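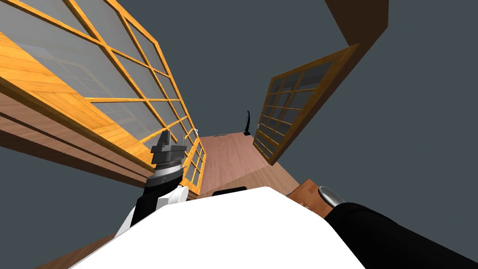 Slide 1. Computer rendering: glass panels in wooden frames, divided into small panes.

SPEAKER NOTES
Daylight in Shared Buildings: Planning, Use and Upkeep
Prepared by the Flondico Office of Building Standards for the October members' meeting

Opening (allow five minutes)

Good morning, and thank you for coming. The purpose of this talk is to set out how the Office now approaches daylight in the shared buildings it advises on. These include meeting halls, reading rooms, small offices and the common areas of apartment buildings. The guidance applies to new work and to existing buildings that are being repaired or altered.

Members will have received the printed summary. I will not read from it. I will take its four main subjects in order and stop for questions after the second and the fourth. Please hold questions on fees until the end, as the schedule of fees is being revised and a separate notice will be sent.

[Pause. Check that the back rows can hear.]

Slide 2. Why the guidance was rewritten

The previous guidance dealt almost entirely with the size of windows. It asked the owner to measure the glass, compare it with the floor area and record the result. A building could meet that test and still be gloomy for most of the working day.

Our survey covered 147 buildings. In 23 of them, the people using the main room kept the electric lights on at midday throughout the year, even though the windows met the old standard. The usual causes were ordinary ones: tall shelving placed across the light, blinds that had stopped working and were left down, dark paint on the wall facing the window, and trees that had grown since the building was first approved.

The survey was carried out by our own staff using a single form. Copies of the form are on the table by the door. Members who wish to use it in their own buildings may do so without asking permission.

Slide 3. Where the light comes from

Daylight reaches a room directly from the sky, by reflection from the ground and neighboring buildings, and by reflection from surfaces inside the room. The share of each depends on the site. In Prornolthorpe, where the streets are narrow and many buildings face each other closely, rooms on the lower floors depend heavily on reflected light. In Ketberg the buildings stand farther apart and the sky itself does most of the work.

This has a practical result. An owner in Prornolthorpe who repaints a courtyard wall in a pale color may improve the rooms that face it more than a larger window would. The Office will now accept such measures as part of an application, provided that the owner of the wall agrees in writing and the finish is maintained.

[If asked: the written agreement may be a simple letter. No special form is required.]

Slide 4. Height, width and position

A high window sends light deeper into a room than a low one of the same area. A wide, low window gives a better view for a seated person and lights the floor near the wall, but the far side of the room may remain dim. Most rooms benefit from some of each.

Divided windows deserve a separate word. The bars between panes take up part of the opening, and on older windows the loss can be considerable. The Office does not ask owners to remove them. Where they form part of the character of a building they should be kept and repaired. The measured glass area must, however, be the area of the panes alone. We still receive applications in which the whole opening has been counted, and these have to be returned.

[Stop here for the first set of questions. No more than ten minutes.]

Slide 5. Surfaces and furnishings
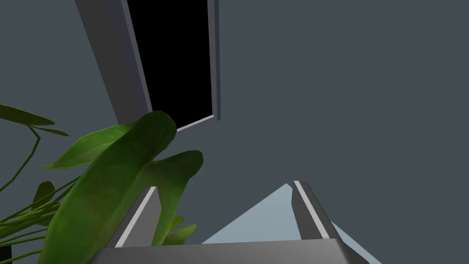 Interior finishes are the cheapest means of improving a room, and they are the part of the guidance most often passed over. Ceilings should be pale and matte. Walls facing the window should be lighter than the walls beside it, where the budget allows only one to be painted. A plain slate-gray surface such as the one on this slide absorbs a good deal of what reaches it, and the pale trim around the opening stands out strongly by comparison. Plants are welcome in shared rooms. A leafy one placed where it partly blocks the frame, as at the lower left, should be counted as an obstruction when the room is assessed. Owners should assess the room as it is normally used and should not clear it for the visit.

Blinds and curtains should be open during the assessment, but the assessor will ask to see each one raised and lowered. A blind that cannot be raised is to be recorded as closed. This rule caused some complaint when it was introduced. The Office has considered the matter again and has decided to keep it.

Slide 6. Glare

More daylight is not always welcome. A reading room with low sun across the tables is hard to use, and people will close the blinds and leave them closed for the rest of the day. The guidance asks owners to identify the hours at which direct sun falls on a work surface and to say what will be done about it. Moving the tables is an acceptable answer. So is an adjustable blind on the affected window alone.

The Kiều reading room is a useful case. Its tables stood in rows facing a large window on the west side. The rows were turned so that readers sat side-on to the glass, and the blinds, which had been down every afternoon, were left up. The work took one morning and required no application.

Slide 7. Cleaning and maintenance

Dirty glass is the most common fault in the survey and the easiest to correct. The guidance asks for windows in shared rooms to be cleaned inside and out at least twice a year, and more often beside a busy road. Roof windows collect leaves and standing dirt and should be checked each time the gutters are cleared.

Wooden frames should be inspected at the same visit. Look for soft spots along the lower rail, open joints at the corners and cracked putty. Small repairs should be made promptly and noted in the building log. Work on glass above the ground floor must be carried out from proper access equipment. The Office will not accept a log that shows such work being done from a chair or a table, and one was submitted last year.

Slide 8. Support available

Grants of up to 300 dollars are available toward paint, blind repairs and cleaning equipment for shared rooms. The building must have been in regular use for the past year. An application consists of one page, one estimate and a sketch plan with the windows marked. It does not need to be drawn to scale.

There are 100 grants in the current round. Applications are considered in the order received, and an incomplete application loses its place until the missing item arrives.

[Second set of questions. Refer detailed questions on grants to the desk in the lobby, which is staffed until 4 p.m.]

Closing

The revised guidance takes effect at the start of the new year. Applications already submitted will be judged under the old text unless the applicant asks in writing to be moved to the new one. Printed copies may be collected from the lobby desk.

Thank you for your attention. Refreshments are served in the adjoining room, and the meeting will resume at 11:15 with the report on stair lighting.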